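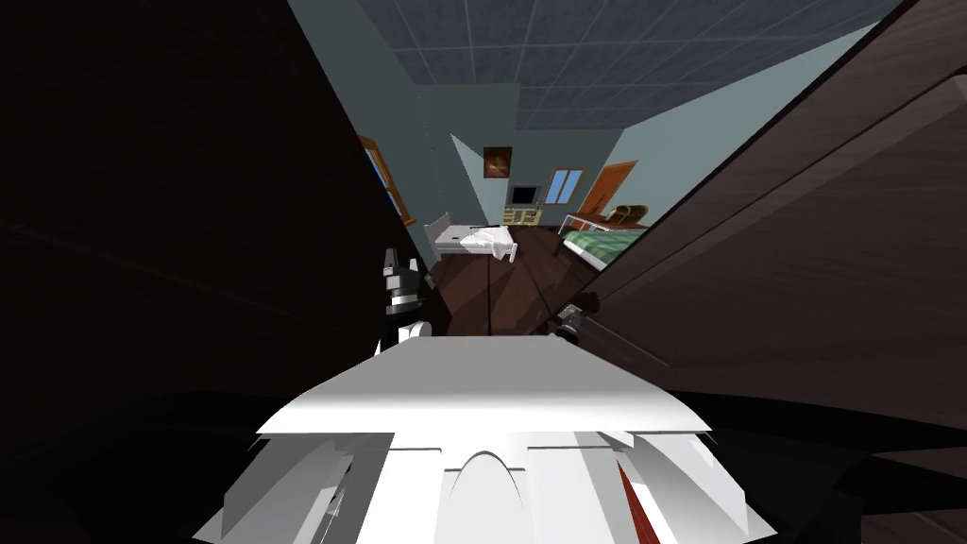
*The two-armed Cliltent machine in its simulated bedroom, seen from its own head, with both grippers in view.*

**Hemico says its bedroom robot is nearly set up. The logbook is less sure**

SKIRKODVILLE – Hemico has spent since December getting one robot ready to tidy a bedroom, and the bedroom in question doesn't exist outside a computer.

The company put a simulated copy of its two-armed machine, sold under the Cliltent name, into a rendered room with a pair of beds, a television on a low cabinet and a tiled ceiling. The idea is to sort out the set-up on screen before anyone bolts the real one together. Hemico calls the job "substantially complete". Its own set-up log, which the company shared with this paper, lists 1,191 entries, and the last page still has open faults on it.

Most of them come down to where the robot thinks its head is. The view from the head camera has to line up with the joints in the arms, or a gripper sent to a drawer handle will close on air beside it. According to the log, the head tilt was zeroed and saved, then found to be wrong after the next restart. It was zeroed again. The same note appears further on with a different set of initials beside it.

The fix now in use is a script that runs each time the simulation is loaded. It levels the head, parks both arms, opens and closes the grippers and compares the joint readings with a stored set. If any reading is out by more than 2 degrees, the run stops and someone has to clear it by hand.

Hemico wants 500 clean starts in a row before it signs off. The best streak so far is 100. A spokesperson said the remaining work was "routine tuning", a phrase that also turns up in the company's spring update, when the same work was expected to be finished within weeks.

The grippers have had their own troubles. An early version of the model let the fingers pass through each other when they closed, and the contact settings had to be rebuilt. The log records the left one as passed. The right was passed, reopened and passed again, and there's no explanation for the middle step. Asked about it, Hemico said it would check.

Bagheri, the local firm contracted to look after the physical machine once it arrives, is waiting on the final settings. It has been given a draft maintenance sheet that calls for a daily joint check, a weekly look at the finger pads and a fresh camera alignment whenever the head cover comes off. The sheet doesn't say how long any of that takes. Bagheri has asked for the times in writing before it agrees to a price, and fair enough – it will be the one paying a technician to stand there.

There's also the matter of what a clean start proves. The simulated cables don't fray, and dust hasn't been modelled at all. Hemico concedes that the stored joint readings will need to be taken again on the real arms, and that the alignment script may need changes to match. It couldn't say how many.

The company plans to publish its sign-off results when the streak is reached. At press time the counter had gone back to zero after a stopped run at 4 p.m., logged as "head tilt, see previous".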